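Tidcombe School of Property Studies
Residential Building Management, Unit 5: Interior Circulation and Finishes
Handout issued 2018-02-06
Instructor: Fletcher Ruawai

Reading before the session: Mets, Chapter 7, through the section on service corridors.

1. Circulation space

Circulation space is the part of a dwelling used mainly for passing from one room to another. It includes hallways, landings and entry areas. Under most leases it is not counted as a habitable room, although the tenant pays for it in the total floor area. Students should record it on its own line in every survey.

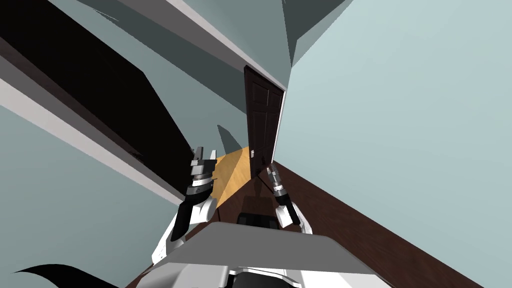 A hallway is measured at its narrowest point, between finished wall surfaces. Baseboards are ignored. Radiators and fixed shelving are not, and their depth must be deducted from the width. Where a hallway turns, each leg is measured separately and the corner is assigned to the longer leg.

The worked case for this unit is the Arancibia building, a converted warehouse with a total floor area of 2,865 square feet. Students will need the plan distributed in Unit 4.

2. Doors

A door schedule lists each door by number, location, width, direction of swing and hardware. The swing is recorded from the side on which the hinges can be seen. Gunārs Mets uses the opposite rule in his older papers. For coursework, follow the rule given in this handout.
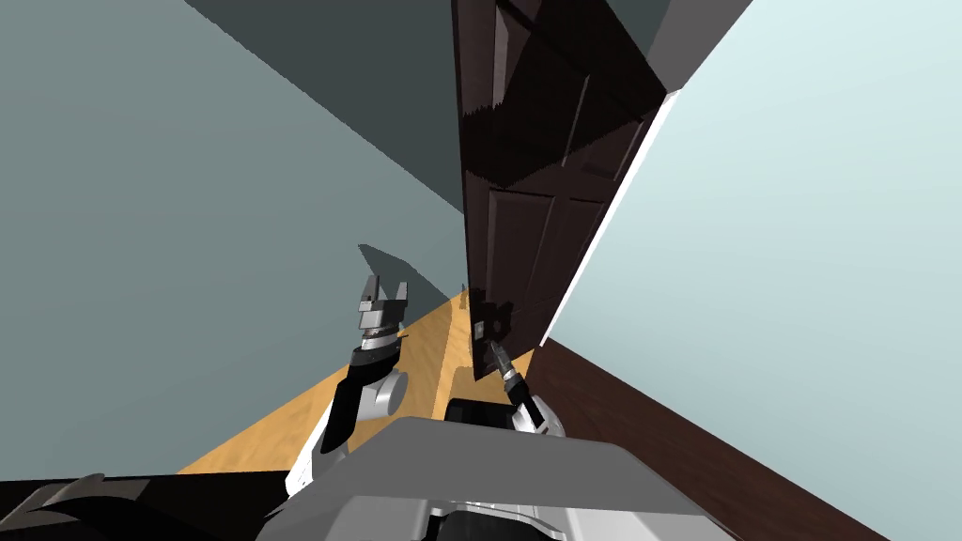
Doors between a dwelling and a shared corridor are entered on a separate sheet. The manager must keep the inspection record for these doors with the lease file. Missing closers and damaged seals are reported in writing to the owner, with the door number.

3. Surfaces and finishes

Each surface is described by material, color and condition, in that order. Condition is graded as sound, worn or failed. The word "fair" should not be used, as it has no agreed meaning in the trade.

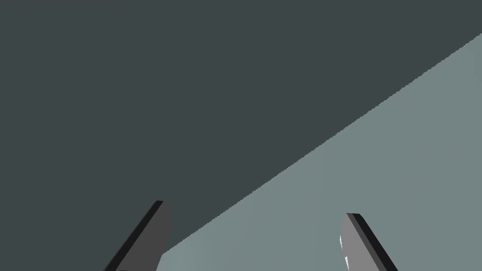
Plain surfaces in dark gray and lighter gray-green.

Paint colors are recorded by the maker's reference where one is available. In the Arancibia file, the Clotetti color card is used throughout. Repainting costs of more than 500 dollars require the owner's consent before work is ordered.

4. Repairs and the deposit

Ordinary wear is the owner's cost. Damage beyond ordinary wear may be charged to the deposit, provided that the move-in record shows the earlier condition.
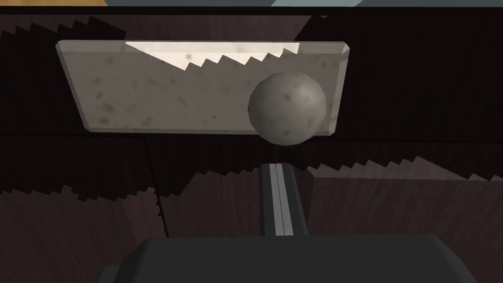

Who pays when the move-in record is incomplete?
The owner bears the cost, unless other written evidence shows the condition of the item at the start of the lease.

Assignment: complete the door schedule for the Arancibia building and submit it through the Kultix portal. The July intake uses the same form.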